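Thursday mornings are for the small stuff in this house, and this month's small stuff is The Bowl. If you've been reading for a while you know I have a thing about bowls. I buy them for fruit, the fruit goes in the fridge, and then the bowl sits there collecting batteries and a single earring and one of those little bread bag tags. So back in February I made myself a rule that every bowl in the place had to have a job, or it was going to live with somebody else.

Most of them failed, I'm sorry to say. The big speckled one from Jonden went to my neighbor. The blue one with the chip became a cat dish (the cat hates it). But there's a round wooden one, light and honey colored with a nice thick rim and those swirly bits in the grain, and I just couldn't let it go. I picked it up at the Aritz closing sale for 39 dollars, which was more than I meant to spend on anything that day, and I've never once regretted it.

It got moved around a lot before it landed where it is now. First it had keys in it, and keys in a wooden bowl make a horrible clatter at six in the morning. Then it had yarn ends. Then clothespins, for about a day and a half. What finally stuck was using it for the soft odds and ends that drift around the table, meaning the sponge, the felt bits and the plush play food that my sister's kids leave behind every single visit.

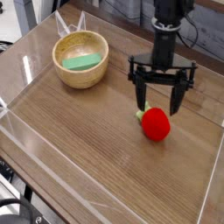
I'm still fussing over what counts as "soft odds and ends," if I'm being truthful. The green sponge was the first thing in and it's stayed. It's that minty green that looks so good against pale wood, and I like seeing it there more than I ever liked seeing it behind the faucet. It doesn't do dishes, before anyone writes in! I keep it for wiping down the tabletop and for dabbing at watercolor when I get the urge, so it's a pretty clean-living sponge.

The strawberry is the real question. It's a fuzzy red thing with a green felt top, and it came in a set of play fruit from Nghiêm, which is a lovely little toy shop if you ever find yourself near the one by the train station. The banana is long gone. The pear turned up inside a rain boot. The strawberry, though, always seems to be lying on the table somewhere, and I've gotten attached to it.

My first thought was that it should go in the bowl with the sponge. Red and mint green in a wooden bowl, come on, that's practically Christmas. But I have two worries:

- Felt picks up every speck of anything. If the sponge is even a tiny bit damp, I'm going to have a fuzzy strawberry with crumbs glued to it.
- Once there are two things in a bowl, there are nine. I know myself.

I did think about getting a second, smaller bowl just for toys. Vurkar has a set of three nesting ones and I've had the page open on my phone for most of a week. But buying a bowl to solve a bowl problem is how I got here in the first place, so I closed the page. (And opened it again. And closed it.)

The table itself is half the pleasure, I should say. It has this fine stripy grain in a warm medium brown, a few shades deeper than the bowl, and the two woods look so good together that I don't want to cover them up with a runner or a tray. I used to think wood on wood would look heavy. With something pale on top of something darker it's fine, and you only need one bright thing nearby to wake it all up. 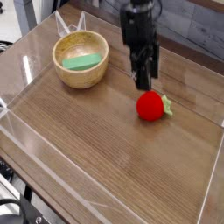
*Strawberry on the table, sponge in the bowl. Still deciding.*

A couple of people asked how I look after the bowl, so quickly: warm water, a soft cloth, dry it right away, and a bit of food-safe oil whenever it starts to look thirsty. I bought a 500 ml bottle of the oil two years ago and I've barely made a dent in it. Never leave it soaking. I did that to a salad bowl once and it split with a crack I heard from the hallway.

Next up is the drawer under the phone charger, and I'm already dreading it. There are at least four tape measures in there and I only remember buying one. If you have a good home for takeout menus from places that have closed, leave me a comment, and if you have a vote on the strawberry, leave me that too.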